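4.2 Comparing fingertip pads on loose fabric

Cloth is where the differences between our two hand-held grippers finally show up, and we were delighted by how clearly they do. On rigid objects the Floder and the Plumari tools scored so close together that we could not separate them. Fabric is far less forgiving. It folds under the fingertip, slides away when the jaws close too early, and hides its own edges, so small choices in pad shape and opening width start to matter a great deal.

We recorded 900 demonstrations on household textiles, using both grippers with the same wide-angle camera and the same controller settings. Each demonstration starts with the cloth dropped in a heap and ends when the operator judges it flat or folded. Operators worked with one tool in each hand. They were told to move at their own pace and to regrasp as often as they liked. A further 33 recordings were discarded after the camera clock drifted away from the jaw encoder, a fault we fixed in July with a firmware update to the Stavia board.

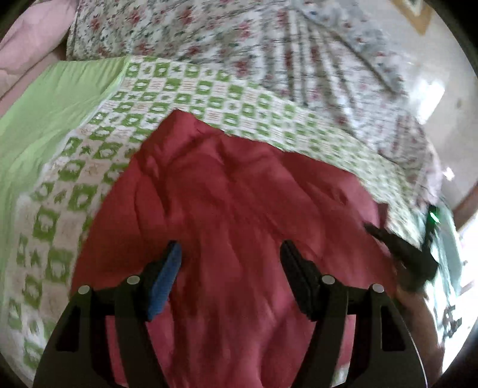

Figure 3. Hand-held gripper view during the textile task. The jaws are held wide open over a loosely spread red cloth, with a second tool reaching in from the right. The near fingertips differ in color, one with a blue inner face and one all black.

Two strategies came up again and again. In the first, the operator looks for a raised corner or a sharp ridge and pinches it from both sides. In the second, one fingertip slides under a soft fold while the other presses down from above. The pinch is quicker and very satisfying to watch, but it often picks up two layers at once. The slide is slower and tends to catch a single layer, and we found that a narrow tip helps enormously with it. Operators who began with the wider Floder pads moved to the slide much later than those who began with Plumari.

Motion blur was our main worry before the study. The tool in the other hand can swing quickly through the side of the view, and its fingers smear when it does. We retrained the Sauerland policy with these stretches masked out and again with them left in. Leaving them in gave better folds on every textile we tried! Our best guess is that even a smeared outline tells the policy which side the other hand is coming from.

The remaining failures are mostly missed edges on patterned fabric lying over other patterned fabric. We return to these in Section 5.1, where 3 camera exposures are compared on the same set of textiles.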